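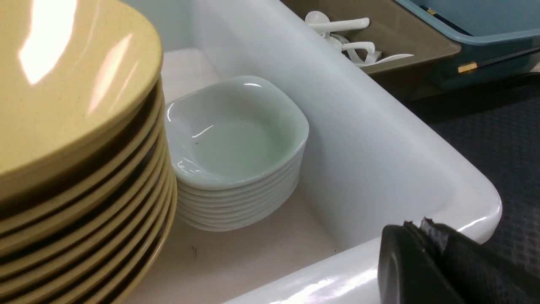 Do plates really need to be stored in a stack with others of the same shape?

Mostly for your own sanity. Mixed stacks wobble, and the one you want is always at the bottom.

Tan speckled plates in a tall pile, with square-ish white bowls stacked in the white basin next to them. I'll admit the bowls nest better than I thought square ones would. The top plate has a real shine on it, and I still wonder how it will look after 40 suppers.

That's the dish page for the Flandside kitchen. Wilma Verstraete talked us into going through every shelf in July, and she swears by the Jultwood method, where you keep one plate style and one bowl style and give away the rest. I have my doubts. The booklet says the job takes 30 minutes. We started at 19 minutes past two and were still arguing over gravy boats at supper.

Elspeth Swanson wants to keep the speckled plates because they hide scratches. Maybe they do. They also hide crumbs, and I'd like to know about those before I set a table for 20.

The old Desmet cups are staying too, whatever the booklet thinks of them. They go on the top shelf, handles to the left.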